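Grendura (software)

February 14, 2022
By Chidubem Osagie
Shares: 206 | Comments: 8

Grendura is a software package for turning recordings from hand-held grippers into training data for robot control policies. It takes the video from a camera mounted on the gripper, works out where the gripper was at each moment, estimates how far the fingers were open, and writes the result as a sequence of poses and images. The package is written mainly in Python, with the slower parts of the tracking code in C++. It was started as an internal tool at Jedby and later split off as a project of its own.

Background

Teaching a robot by example needs many recordings of people doing the same task. Driving a real arm by remote control is slow, and the operator needs practice. A hand-held gripper is quicker to use, but the recordings contain no joint readings, so the motion of the tool has to be recovered in software. Jedby's first scripts did this for one tool at a time and could not line up two recordings of the same task. Grendura replaced them with a single pipeline that treats every tool as one stream in a shared session.

Tracking

The first stage estimates the path of each camera. Features are picked out in the wide-angle images and matched from one moment to the next, using a fisheye lens model. Points that fall on the gripper's own housing move with the camera and would spoil the estimate, so a fixed mask removes them. The mask is drawn once for each tool design and stored with the calibration file.

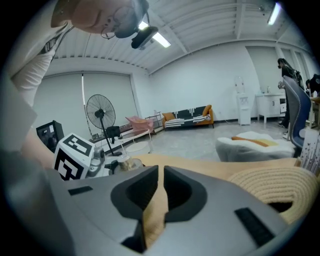
View from a gripper camera. The housing and fingers are masked out before tracking; a marker cube stands on the table at left.

Features on furniture, light fixtures and ceiling beams are usually steadier than those on a plain tabletop. For this reason the tracker gives more weight to points in the upper half of the image when the lower half has little texture. Rooms with blank walls on all sides remain a known weak spot.

Printed square markers are used where they are available. When a marker of known size is detected, its position is added as a constraint and fixes the scale of the map. Sessions without any marker can still be processed, but scale must then come from motion sensor data. A stream is dropped if tracking is lost for more than 200 consecutive images.

Two-tool sessions

When two grippers are used together, each one is first tracked alone. The alignment stage then looks for places where the two paths can be tied together, either through a shared map of the room or through a marker carried on one tool and seen by the camera of the other. The second method gives a direct measurement of the distance between the tools, and it is preferred for tasks in which one hand holds an object while the other reaches for a different one.

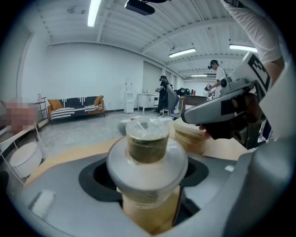 A cup held in one gripper, with a second gripper and its marker in view near a stack of paper cups.

Clock offsets between cameras are found by comparing the turning motion in each stream. A held object can hide much of the table, and the software does not try to track objects. It marks the covered region as unreliable and leaves the rest to the policy.

Filtering and export

After alignment, paths are smoothed and checked against the reach and speed limits of the robot on which the policy will run. Segments outside these limits are cut. In the test set supplied with version 1.2, 1273 segments were processed and 431 were rejected, mostly for sudden jumps in position. The limits are set in a plain text file, and the checks can be run again without repeating the tracking.

Faces can be pixelated at export. The blurring step runs last, so it has no effect on feature matching. Output is written as compressed arrays, one file for each session. A reader for the Teixeira planning library is included.

Limitations

Finger opening is estimated from the image and becomes less accurate when the fingertips are covered by the object. Fast wrist turns in dim rooms cause motion blur and short gaps in the path. The package has no live mode, and results are available only after a session has been copied to a computer. A live preview was listed for the May release.

Related articles
Hemarico (motion filter)
Teixeira (planning library)
Fisheye camera calibration
Fiducial markers
Imitation learning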